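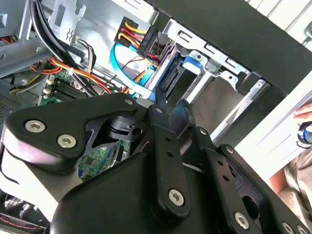
Brahim Abdelaziz thinks the Rukovard kit costs too much for a small repair shop, and he told me so before I'd even got my coat off. His shop takes in old office towers, pulls the parts worth keeping and sends the rest for scrap, so he knows what an hour at the bench is worth to him. Fair enough! But I've been reading up on this thing since March and I wanted to hear more than the price.

So, the news: Rukovard has put its gripper kit on general sale as of 26/04/2020. It's a two-arm-link gripper with a small camera at the wrist, meant for reaching into tight places like the inside of a desktop case. The gripper by itself is $1,148. The full bundle, with the mounting plate, the cables and a license for the Pekia software, comes to $3,975, and that still doesn't get you an arm to bolt it onto (I had to read that line of the price list twice).

What I like is that it's all put together with ordinary hex screws, and you can see most of them without taking anything off. If a link gets bent you should be able to swap it yourself with a hex key, and Rukovard sells the links in pairs. I asked about spares for the camera too and got a very polite "soon."

What I'm less sure about is cables. Drive cages, power leads, those thin data cables that loop all over the place – old towers are a mess in there, and the gripper is fairly bulky once it's down among them. Rukovard's pitch is that Pekia learns from a person guiding the arm through the job, and the bundle comes with 312 recorded runs to get you started. I'd want to know how many of those were done on cases as crowded as the ones Brahim gets.

There's a cheaper plan if you don't want to buy: Jevus, the reseller, will rent out the bundle with a minimum of 2 months. They wouldn't give me a monthly rate over the phone, so you'll have to write in for a quote. Brahim says he might ask for one, but he's still grumbling about the license.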